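Writing rules that people really follow

Ghazal Moradi has worked with robot safety for seven years, and she still begins every new job with paper. When I visited her at Dridetti, she had 19 printed pages on her lap and a pencil behind her ear. The pages were the old house rules for working near humanoid robots. The new version, in use from 19th August, has four.

"The old one was correct," she told me. "I want to say this clearly, because good people wrote it. But I asked the operators where they keep it, and each person showed me a different drawer."

I asked what she removed first. She said it was everything that repeated the manual of the manufacturer. An operator needs to know where to stand, who may start a motion, and who may stop it. The rest can stay in the manual, with a page number.

The part about stopping was discussed the longest. In the old rules, the person at the computer was responsible for the stop button. Now a second person holds it, and this person has no other task during the session. He or she does not take notes and does not answer the telephone. Some engineers found it a waste of a colleague.

"I understand them," Moradi said. "It is boring work, and I have done it many afternoons. So we wrote that you change after 60 minutes, also when you feel fresh. You do not notice yourself when your attention is going down."

We spoke then about objects on the table, a subject which has its own half page. A test of reaching or grasping should begin with only the objects of that test on the surface. Cups, tools and laptops belong in another place. Bottles must be closed with their caps before the arm has power.

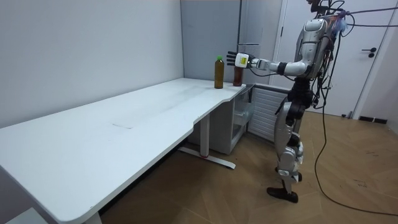 A hand held open near two bottles at the end of the desk.

Moradi is strict about the bottles. In February, before she changed the rules, she collected the small incidents of the team for a month, and spilled drinks were nearly half of the list. None of them hurt anybody. "But a person sees liquid and jumps forward with a cloth," she said. "Then you have a person inside the reach of the arm, and this person is thinking of the cloth."

For this reason the rule says that a spill is treated as a stop. The holder of the button presses it, says the word "stopped" aloud, and only after this somebody may go near. The same is true for an object that falls on the floor.

Cables also have a paragraph. The operator walks the full path of each cable before the session and looks where the robot's feet could meet it. I asked if a drawing on the floor would be easier. She answered that they tried tape, but the marks were soon in the wrong place when a desk was moved, and people trusted the tape more than their eyes.

Fereshteh Pakzad, who leads the operator training, joined us for the last part of the talk. Her wish was that the text should be read aloud before it was approved. If a sentence needed two breaths, it went back to Moradi.

"She sent me back the first page three times," Moradi said, and Pakzad did not deny it.

Pakzad also asked for a rule about visitors. They may watch, but they stay behind the operator, and they receive the short explanation even when they have visited before. "The director also," she added. "He was very polite about it."

Both women are careful when I use the word "standard." The four pages are house rules, and they do not replace the formal risk assessment, which is reviewed separately whenever a robot gets a new hand or new software. Moradi has shared the text with Soltani, where a team does similar tests, and she waits for their comments. She expects that they will disagree with her on the 60 minutes. Pakzad would like to make it shorter.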